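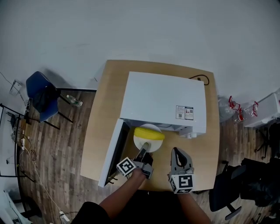

4. Cleaning the oven

Applies to Nandiven countertop models 129 and 139. Do this every Friday if the oven gets daily use, otherwise when it starts to smell.

Before you start

1. Switch off. Pull the plug at the wall – by the plug, never by the cord.
2. Open the door. Let everything cool down.
3. Take out the turntable and the roller ring underneath. Lift straight up, dont twist.

CAUTION: Never run the oven empty. Never run it with the roller ring missing.

Steam loosening (for baked-on food)

4. Put the ring and turntable back, plug in again. Half a cup of water in a microwave-safe bowl, wooden spoon in it, slice of lemon if you have one.
5. High power, 3 minutes. Leave the door shut for a few more.
6. Unplug. Take the bowl out with a mitt – water will be very hot.
7. Wipe ceiling first, then walls, then floor. Soft cloth, warm water, drop of dish soap.

NOTE: The gray-brown panel on the right inside wall is the wave guide cover. Wipe only. Do not peel it off, do not soak it. If it's burned or torn, order a new one from Drurwood Parts before using the oven again.

Plates and turntable

8. Wash by hand or top rack. No cold water on hot glass.
9. Soft sponge only. Steel wool leaves scratches and scratched glass can crack later on.
10. Stand on edge to drain. Dry the rim and the underside too.
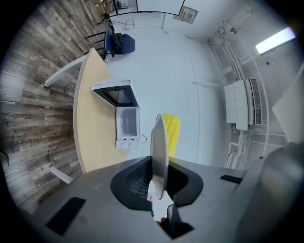

White plate held upright, yellow item behind.

Door seal

11. Damp cloth all the way round, both faces. Crumbs at the hinge side stop the door closing flush.
12. Close and open a few times. Should click. If not, stop using it and call the Edham service desk.
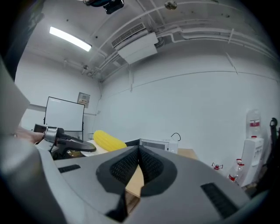 13. Outside last. Spray the cloth, not the vents. Seo brand cleaner is fine, anything with bleach isnt.
14. Dry the control panel before pluging in. Set the clock again – it wont keep time when unplugged.

Door hinges are rated for 4,000 openings between checks. Heavy use (break rooms etc.), have them looked at each November. For error codes see section 5.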